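用手持夹爪采数据:我们小组的课程项目报告

先交代一下题目。这学期我们组选的是“手持夹爪示教数据里,手腕视角的多样性对抓取策略有没有帮助”。名字很长,做起来其实就是拿着夹爪一遍一遍地抓东西、放东西,再把录下来的轨迹喂给模型,看它学成什么样。项目代号叫Cleva,是组会快散的时候随口起的,后来改不掉了,文件夹里全是这个名字!

一、怎么采的

从九月开始采,一共攒了3,000条轨迹,分成两批。第一批叫“规矩组”,夹爪每次都从差不多的高度、差不多的角度靠近物体;第二批叫“随意组”,谁采谁说了算,想从侧面进就从侧面进,仰着拿也行(我个人特别喜欢这一组,采起来不憋屈)。两批数量一样多,物体也一样,训练时用同一套参数。

我最开始以为随意组会很乱,模型八成学不会。毕竟视角一变,背景就全变了,天花板、灯、走来走去的人都会进到画面里,真正要抓的东西反而只占一小块。 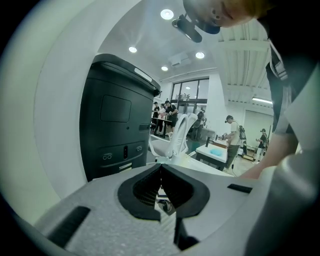 Koster留言问:背景里有这么多会动的东西,你们怎么确定模型学的是物体,没有在偷偷记房间?这个问题问得我当场愣住,因为我们第一版报告里完全没提。后来补了一个小实验,把测试台挪到另一间教室,别的都不动,重新跑了一遍。规矩组掉得很厉害,随意组也掉,但掉得少得多。所以我现在的看法是,规矩组多少是记了一点房间的,随意组因为背景老在变,想记也不太好记。当然只换了一间教室,这话我不敢说满。

二、物体和标注

物体选了6种,有软有硬,最麻烦的是瓶子。瓶身一滑,夹爪合拢的时候就会转一个小角度,录下来的动作看着没问题,回放给机械臂就偏了。我们试过在瓶身上缠胶带,抓是好抓了,可那就不是原来的任务了,于是又拆掉重采,白干了一个下午。

标注用的是我们自己写的小工具Allby,功能很朴素:拖进度条,标出“接近”“闭合”“松开”3个时间点,存盘。写它花了一个周末,修它花了一个月……最常见的毛病是“闭合”标早了,手指刚碰到瓶子就按了键,模型于是学会了提前收手,测试的时候老是差那么一点点夹空。后来规定每条轨迹由2个人各标一次,差得太多就重标,这个毛病才少下来。

透明和半透明的瓶子还要多费点心。靠深度信息去找瓶身边缘,经常找到瓶子后面去,我们干脆放弃深度,只用彩色画面加上标记块的位姿。这个决定当时组里吵了很久,现在看我觉得没选错,至少轨迹平滑多了。
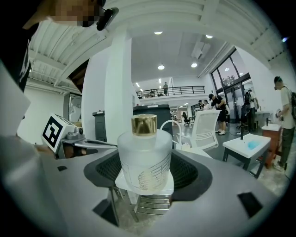

三、结果和没做完的事

在原来的房间里,两组成绩其实很接近,规矩组还稍微好一点。差距是换了房间、换了桌子高度之后才拉开的,随意组明显更稳。瓶子这一类两组都不太行,失败大多发生在放下的那一步:瓶底还没落平,夹爪就松了。

基线用的是Flultex那套开源策略,我们只改了输入分辨率,网络结构一点没碰。有同学建议换更大的模型,我想试,可是课程给的机时早就用光了。

接下来想补两件事。一个是给“松开”单独多采一些慢动作的轨迹,看看瓶子能不能放稳;另一个是把随意组再按采集的人拆开训练,我怀疑有些人的手法特别好学,有些人的(比如我的)就不太行。原始数据和标注都放在课程网盘的Cleva文件夹里,要用的同学自己拿,记得先看里面的说明文件,时间戳有一批是错位的,我还没来得及改。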